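August 29, 2024
Bench notes, Flimwood folding stand

Continued from the June sheet. Same stand, refitted with the fabric from the Cladow roll. The Brunet offcut went back on the shelf; it frayed at the hem when pulled over the corners.

Nominal pole length per drawing 600 mm, hem allowance 40 mm. Drawing calls for 160 mm between the hub center and the first pivot. Drawing still shows the old hub – needs a revision mark before anyone orders parts from it.

Fold sequence as used today:
1. Lay the stand on the black sheeting, fabric side up.
2. Free the poles one at a time. Do not pull on the fabric to bring a pole around.
3. Hold the frame by the corner near the round hub when moving a pole. Holding by the fabric stretches the seam.
4. Check the panel for creases before bagging. Slight sag between the rigid edges is acceptable with the stand collapsed.

Open question: whether the creasing in the middle comes from the cut or from how the stand is folded. Try one panel cut on the other grain. Arnix quoted a minimum order of 900 for molded sockets, too many at this stage.

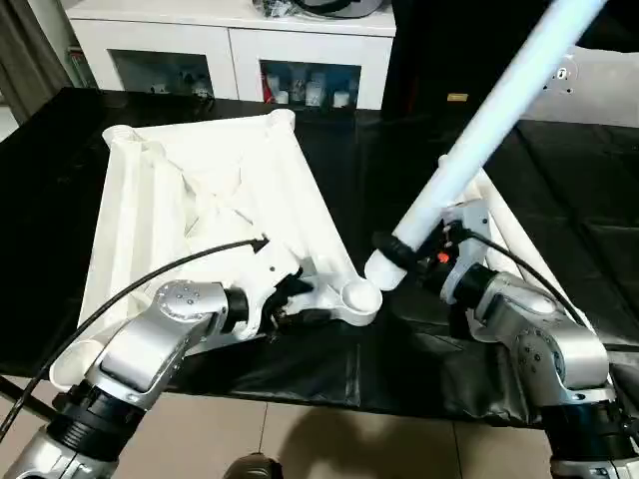 To do
Mark up the hub on the drawing.
Cut second panel, other grain, same hem.
Wipe down the sheeting – dust shows on the white fabric.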